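Histoire du mobilier, séance 5 : la coiffeuse
Notes de cours, Radka Matić

1. Origine du meuble
La coiffeuse vient de la « toilette », petite toile que l'on posait sur une table. Au XVIIIe siècle, le mot désigne déjà le meuble entier. Dans les copies récentes on garde surtout le miroir ovale, le cadre à volutes et les tiroirs sculptés.
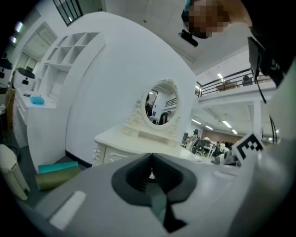

2. Vocabulaire à connaître
Fronton : partie haute qui couronne le cadre.
Piètement : l'ensemble des pieds.
Volute : ornement enroulé en spirale.
Attention, on dit « une psyché » pour le grand miroir inclinable sur pied.

3. Le meuble et la pièce
Un plafond clair renvoie la lumière vers le bas, il faut en tenir compte pour placer un miroir. Lire le texte de Sadia Marwat, page 59.
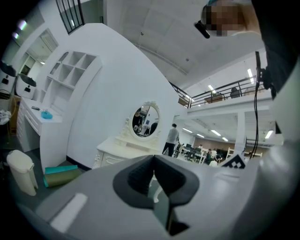 4. Travail à rendre
Un commentaire de 170 mots sur un meuble de votre choix, avec croquis.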